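Household Storage and Small Wares
Unit 4 handout: Hanging storage for cups and mugs
Course notes prepared by Ayantu Worku, with additions by Chaltu Yimer
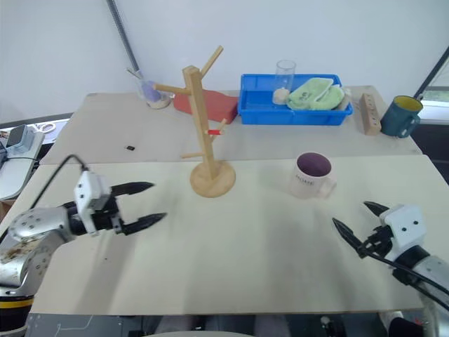 When should a mug be hung instead of put on a shelf?

Hang it when it is used every day and has a handle wide enough to slip over a peg without force. Mugs that come out once a month belong in a cabinet, where they collect less dust and are less likely to be bumped.

Before you start

Read Unit 3 (shelf depth and reach) first. We will not go over reach zones again, and the exercise at the end uses the reach chart from that unit. Bring one mug from home with a handle you know well. Travel cups with no handle are no use for this session.

1. Kinds of hanging storage

The course deals with two kinds: the freestanding mug tree and the fixed rail with hooks.

A mug tree is a base, a post and a set of pegs. It needs no tools and can be moved when the counter is wiped. It takes up counter space, and it can tip.

A rail is screwed to a wall or to the underside of a cabinet. It takes no counter space and does not tip, but it has to be placed well the first time. Renters often can't use one. Rails are covered in Unit 5, so the rest of this handout is on trees.

2. Parts of the mug tree

Base. Usually round or square. A wide, heavy base is steadier than a narrow one. When you compare two trees of the same height, turn them over and look at the underside. Felt or rubber pads keep the base from sliding, and a missing pad makes the whole thing rock.

Post. Round or square in section. Pegs seat a little more easily in the flat faces of a square post, and a replacement peg is simpler to line up. On a round post the holes have to be drilled with more care. Either kind is fine if the joint with the base is tight. Hold the base down with one hand and push the top of the post sideways. There should be no play.

Pegs. They should angle upward from the post. A peg that sticks straight out will hold a mug until somebody knocks the counter. Pegs are set at different heights and point in different directions so that the mugs do not hit one another. On cheaper trees the pegs are glued, and on better ones they are threaded or pinned. A glued peg that has started to turn in its hole should be taken out, cleaned and glued again before anything is hung on it.

Some households mark a peg with tape, paint or a band to show whose it is. This works well with children and in shared kitchens. It also gives you a fixed starting point when you load the tree.

3. Material

Most trees are wood or coated wire.

Wood is quiet and kind to glaze. It does not like standing water. If mugs go on wet, the pegs darken first, then the grain lifts and feels rough. A light sanding and a coat of food-safe oil will put this right if it is caught early. Do not put a wooden tree in the dishwasher or leave it to soak.

Wire is thin, so it suits small handles such as those on espresso cups. Look at the ends of the arms. If the coating has worn through, the bare metal can leave gray marks inside the handle, and it may rust.

Ayantu's note: students ask every term whether bamboo counts as wood for care purposes. Treat it the same way. Dry it and oil it now and then.

4. Fitting the mug to the peg

Handles vary more than people expect. Check three things.

Opening. The gap between the handle and the body of the mug has to clear the peg with room to spare. If you have to twist the mug to get it on, you will have to twist it to get it off, and that is when handles chip.

Weight. Thick stoneware is heavy for its size. Put heavy mugs on the low pegs and thin china on the upper ones.

Rim. When the mug hangs, the rim should not touch the post or the counter. On the lowest pegs a tall mug may touch down. Move it up a level, or leave that peg for something short.

Printed mugs need a little extra thought. Names, slogans and logos are often applied over the glaze, and they wear where they rub against another mug. Turn the printed side outward or give the mug a peg with free space beside it. Dark interiors hide coffee stains, so wash them on a schedule and don't go by how they look.

5. Loading order

a. Set the tree where it is going to stay. Don't load it and then carry it.
b. Dry the mugs, handles included. Water sits in the bend of the handle.
c. Hang the first mug on a low peg.
d. Hang the second on the low peg most nearly opposite.
e. Go on in opposite pairs, working upward.
f. Fill the top pegs last, with the lightest mugs.

Unload the other way around, from the top down. A tree with mugs on one side only is the most common cause of breakage reported in our take-home logs. If you own an odd number of mugs, the spare one goes low.

Hold the base the first few times, until you know how the tree behaves. With a light base, keep holding it every time.

6. Where to put it

The best spot is near the kettle or coffee maker and away from the edge of the counter. Leave enough room behind the tree for mugs on the rear pegs to hang clear of the wall. It is common to see a tree pushed right back against the wall, which leaves the rear pegs useless.

Keep it away from the stove. Grease settles on everything near a burner and mixes with dust into a film that is hard to get off unfinished wood. Beside the sink is not much better on account of splashing.

Chaltu's note: think about what lives next to the tree. Cutting boards leaned on the wall slide, and tall glasses with straws or stirrers in them tip easily. Give the tree its own patch of counter and put the tall things to one side, out of the path your hand takes to the pegs.

If the counter has a join or a step in it, keep the whole base on one level. A base that sits half on and half off a join will rock no matter how good the pads are.

7. Cleaning

Once a week, take all the mugs off and wipe the pegs with a damp cloth, then a dry one. Wipe the base and the counter under it. Crumbs and sugar get under the rim of the base and draw ants in warm months.

Every few months, check each peg by hand for looseness. Do this with the tree empty. Check the post joint the same way as in section 2.

Mugs that hang unused for a week or more should be rinsed before use. They hang at an angle with the mouth partly open to the room, and dust gets in.

8. Notes on the trees in the practice kitchen

We keep a few models for students to handle. You are not expected to buy any of them.

Skedent - low and wide, the easiest to load and the hardest to tip. It takes more counter than the others.

Kudville - tall with a narrow base. Good for practicing loading order since it shows mistakes quickly. Please use the plastic mugs with it.

Abdella - wire, with thin arms. Use it for the espresso cup part of the exercise. One arm has been bent back into shape and sits a little lower than its partner.

Flonavari - wood with removable pegs. Students may take the pegs out to see how they seat. Put them back in the same holes. The pegs were fitted one by one and are not all the same size.

Return all trees to cabinet 2 at the end of the session. The cabinet sticks - lift the door slightly as you close it.

9. Exercise

Work in pairs. Each pair takes one tree and a set of mugs from the practice kitchen, plus the mugs you brought.

Part A. Check the tree as in section 2. Write down anything loose or missing.

Part B. Sort the mugs by weight using the kitchen scale. Anything that differs by less than 200 grams may be treated as the same weight for this exercise.

Part C. Load the tree in the order given in section 5. Then swap trees with another pair and do it again. Note which mugs would not fit the second tree and say what stopped them: opening, weight or rim.

Part D. Using the reach chart from Unit 3, choose a place for the tree in the practice kitchen. Draw a simple plan from above with the tree, the kettle, the sink and the stove marked on it. Show which way the pegs point.

Part E. At home, keep a log for two weeks of which mugs are used and which stay where they are. Mugs that have not moved in that time go to the cabinet. Bring the log to the Unit 6 session.

Hand in Parts A to D on one sheet with both names on it. The course number is 3879 and should be written in the top corner, or the sheet goes to the wrong tray.

Terms used in this unit

Peg: the arm a mug hangs from. Some catalogs say hook or branch.
Play: movement in a joint that ought to be tight.
Overglaze: decoration applied after the glaze has been fired.
Seat: to fit a peg fully into its hole.

Next unit: rails and hooks. Bring a tape measure and a pencil.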